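The robot arm works great, as long as it doesn't exist

I said last winter that I wouldn't start another automation project until the bench feeder was finished. The bench feeder isn't finished. It's under a towel. Meanwhile I have spent most of my evenings since December on a small robot arm that is supposed to join two rods together by itself, and I'm writing this partly to get my doubts down before I forget that I had them.

For anyone new, I rent a bench at the shared workshop in Prutley, the one with the bad stairs. A few of us went in together on an arm kit from Strebel. My share came to $145, which felt cheap until I priced the power supply, the clamps and the second power supply. The kit makes a black desktop arm with a gripper on the end. It's decently made, the screws are all the same size, and the manual was clearly written by someone who had never had to find page nine in a hurry.

The job we picked sounds like nothing. Two rods lie in line on a pair of supports with a gap in the middle. One has a coupling piece on its end, the other has the mating piece. Pick up the first, line it up, push, let go. A kid could do it half asleep. I've done it myself several hundred times now while setting up, usually holding a sandwich.

The reason anyone cares is a batch of display frames we make for a shop over in Wornville. Every frame has a bunch of these joints and they're dull to put together. So the pitch went around the bench that a robot could do them overnight. I asked how long it takes to do them by hand. An evening, said the person making the pitch, and then there was a silence, and then we bought the robot.

Before letting it loose on real parts, everybody agreed we should build the whole thing in simulation. We used Plemden, mostly on the grounds that it ran on the workshop computer without making the fan scream. The rods are yellow in there, the supports are grey, and the parts in the middle are red and blue so we can tell at a glance which one is which. We also put in two bigger grey-brown arms, for a second stage that I personally don't believe will ever happen. More on those in a minute.

Both of these are from the simulator:
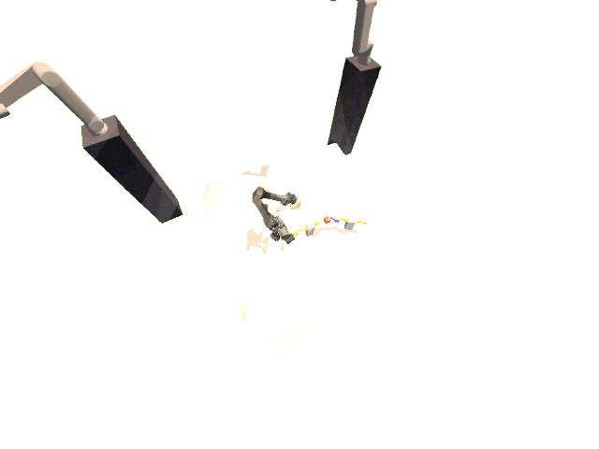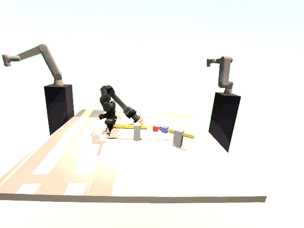
I have mixed feelings about the simulator. I like that I can break things in it for free. I once sent the gripper straight down through the table at full speed, and all it cost me was a click on the reset button. I like that I can try a different approach angle at eleven at night without waking up the neighbors with a stepper motor. Those are real benefits and I'd be a crank to deny them.

What I don't like is the way a good number on a screen gets repeated. We ran 300 tries in a row with the last version of the program, and 294 of them counted as a success. By the next morning this had become "it works 98 percent of the time," and by lunch it was "it works." I went and looked at what counted as a success. The program checks whether the two ends are within a certain distance of each other and pointing roughly the same way. It doesn't check whether the joint is seated. It doesn't tug on it. If you built a chair and judged it by whether the legs were near the seat, you'd get a good score too.

The friction is also a guess. I know this because I'm the one who guessed it. There's a box where you type in a value, and I typed one in, and the rod stopped sliding, so I left it there. The real rods come out of a plastic sleeve with a film of something on them and they squirm around in the gripper like a wet noodle. You can wipe them down first. Of course, if I'm standing there wiping rods for a robot, I've already got the rod in my hand.

So we tried it with the real arm. We managed 63 tries over one long afternoon before the fingertip pads started peeling. I'm not going to give a success rate, since we kept changing things between runs and you can't add those up in any fair way. I'll say that it was a lot worse than the simulator, and that the failures were ones the simulator had never shown us. The rod would roll a little as the gripper closed. The support would creep backward when the arm pushed. A couple of times the joint went together beautifully and then the gripper wouldn't let go cleanly and pulled it apart again, which got a bigger laugh than it deserved.

Some of that is fixable. I've screwed the supports down to a plate, so the creeping is gone. New pads are on the way, softer ones. I also shaved a small lead-in on the coupling so that it finds its own way in if the arm is a hair off. That last change did more than all the software work put together - five minutes with a file. I brought this up at the bench, maybe more than once.

Now for the big arms. The idea is that one of them feeds rods from one side and the other takes the finished piece away, with the little black one working on the table between them. In the simulator you just drag them in, pedestals and all, and they stand there looking expensive. In life I don't know who is supposed to pay for them or where they'd go. The doorway is narrow, the floor slopes toward the drain, and we share a circuit with the kiln. When I ask, I get told it's for planning purposes. Fine, but I've noticed that once a thing is in the model, people start talking about it like it's in the room. Somebody has already made a sketch for a safety fence.

I should be fair here. A couple of my complaints from earlier in the project turned out wrong. I said the arm wouldn't repeat a position well enough for the job, and when I put a dial gauge on it, it did better than my drill press. I said the camera we clamped to the shelf would be useless in the evening light, and after we hung up a cheap lamp it's been fine. I also said we'd all lose interest by spring. I was counting on that one, to be frank, and everybody is still showing up.

What I want next is pretty modest. First, the simulator's test has to include a pull on the joint after the gripper lets go, and anything that comes apart is a failure. Second, I want to mess up the starting positions a lot more. Right now the rods start in nearly the same spot each time, and all we've shown is that the program can deal with that spot. Third, I'd like one full box of real joints done in a row with nobody touching the settings, written down on paper as it goes, good and bad.

If it gets through the box I'll say so here. I've also been asked to time myself doing the same box by hand so there's something to compare it to. I've been putting that off, mostly because the stool at my bench is terrible and I'd want to fix that first. There's a bolt missing from the back leg. If anyone in Prutley has a spare in the 3/8 size, I'm at the workshop most evenings after seven.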